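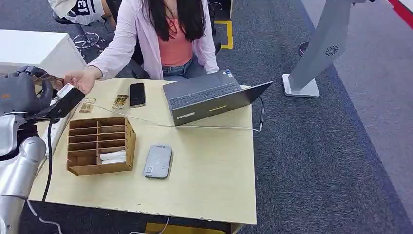
Attachment 1: card handover at the sorting desk, arm side on the left

Ticket: Arm does not close on member cards at handover
Site: Maten, card desk, second floor
Opened by: Nizar Daher, desk operations
Assigned to: Tymofii Savchuk, Womach support
Priority: Medium
Status: Solved, one item moved to a new ticket

Nizar Daher, 9:10
Good morning. Since the update in August we have a problem with the handover step. The operator holds the card to the gripper, the gripper waits, and then the program says "no object" and the arm goes back to its start position. It does not happen with every card. Yesterday I wrote down 100 handovers and 6 of them failed. Before the update I do not remember any.
The cards are the thin ones from De Luca. The old thick cards from Detell work without problem, but we have only one box left of them.

Tymofii Savchuk, 9:42
Hello Nizar, thank you for the numbers. Please tell me two things. What is the value of "grip wait" in the settings page, and does the operator let the card go before the jaws move or after?

Nizar Daher, 10:05
Grip wait is 900 ms. About the second question, I asked the operators and the answer is different for each person. Two of them hold the card until they feel the pull. The others open the fingers when they hear the motor. I did not know this before I asked. In our training in spring it was only said "present the card".

Tymofii Savchuk, 10:31
The update made the closing movement slower at the end, for safety of the fingers. With 900 ms the program checks the grip when the jaws are still moving. A thick card is already touched at this time, a thin card maybe not yet. Please try this:
1. Stop the program and wait until the arm is in the start position.
2. Set grip wait to 1500 ms and save.
3. Ask the operators to hold the card until they feel the pull.
4. Run one normal box and write down the errors.

Nizar Daher, 13:20
Done. One box of De Luca cards, no "no object" error. I will leave it like this until tomorrow.
I want to add something which is not an error, but I think it belongs to the ticket. Before the arm, a person at this desk sorted the cards alone and chose her own speed. Now she must wait for the arm at each card, and with the new value she waits a little longer. One colleague told me her shoulder is tired at the end of the shift, because the arm is stretched out to the side for the whole wait. Can the handover point be closer to the operator?

Tymofii Savchuk, 14:02
Yes, it is possible, but I must check the safety distance again and I can't do it remotely. I opened a new ticket for this and put you as contact. Until then I suggest to change the person at the desk more often, if your plan allows it.

Nizar Daher, 14:15
We will change every two hours from tomorrow. The operators also asked for a short sound when the grip is confirmed. They say they look at the jaws all the time now and can't look at the next card.

Tymofii Savchuk, 14:40
The sound exists already. Settings, Signals, "grip confirmed". It is off by default.

Nizar Daher, next day, 11:30
Sound is on, at the lowest volume. Two boxes finished this morning and one failed handover, with a bent card. You can close this one.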